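Treasa Ó Néill
Thread · Lesezeit 2 Min.

So, ich hab's versprochen, jetzt kommt der Budget-Thread. Wir planen gerade für nächstes Jahr, und ich sitze seit Tagen in einer Tabelle, die mich anschreit. Thema: Was kostet so ein Arm-Arbeitsplatz, wenn man alles mitrechnet?

Der Arm selbst ist tatsächlich der einfache Teil. Ein Angebot, eine Zahl, Unterschrift, fertig. Schlimm ist der ganze Kram drumherum (Kabel! Halterungen! Adapterplatten!), der in keinem Angebot steht und den man dann im Mai einzeln nachbestellt.

14 Antworten · 52 Likes

Für die Kamera am Handgelenk hatte Senan eine Zeile eingetragen. Für die Halterung keine. Für das längere Kabel auch keine. Dreimal dürft ihr raten, wer jetzt eine Nachtragsbestellung über 200 Euro begründen darf.

Dann die Greiferfinger. Wir nehmen die schmalen, die vorne spitz zulaufen, weil man damit auch in enge Geräte reinkommt und noch an einen Schüsselrand drankommt. Die breiten von Bromach sind robuster und günstiger, aber damit in einen Minibackofen, viel Spaß. Ich plane ab jetzt Ersatzfinger fest ein, gleich einen ganzen Satz pro Arm. 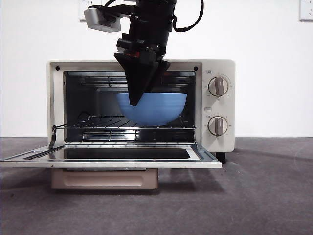 KÜCHE & REQUISITEN

Das ist bei uns jetzt ein eigener Posten, und ich kämpfe um jeden Euro darin! Der cremefarbene Ofen, die hellblaue Keramikschüssel, Roste, Bleche, alles Verbrauchsmaterial, egal was die Buchhaltung sagt. Siobhán wollte das unter „Bewirtung“ buchen. Siobhán. Bitte.

Angesetzt habe ich 600 Euro fürs Jahr, davon 100 nur für Geschirr. Lorcan findet das viel. Lorcan hat auch noch nie an einem Freitagnachmittag in Flidley versucht, dieselbe Schüssel ein zweites Mal zu kriegen. Also: immer gleich mehrere kaufen, und zwar vom selben Modell.

Beim Ofen übrigens vorher messen, und zwar mit offener Tür. Die Klappe steht nach vorne raus und frisst Arbeitsplatte, und den Platz braucht ihr in der Planung. Wir haben bei der ersten Tischbestellung mit geschlossener Tür gerechnet, jetzt fehlen uns 30 Zentimeter Tiefe.

9 Antworten · 38 Likes

Wartungsvertrag: Coughlan oder Clollumix? Deirdre ist für Coughlan, die kommen wenigstens vorbei. Clollumix ist billiger, da schickt man aber ein und wartet. Ich tendiere zu vorbeikommen. Falls jemand Erfahrungen mit einem von beiden hat, gerne hier drunter, die Tabelle muss bald raus.

Ach so, und Steckdosen. Zählt eure Steckdosen, bevor ihr den Tisch hinstellt.

6 Antworten · 4-mal geteilt

© Treasa Ó Néill · Kontakt · Nach oben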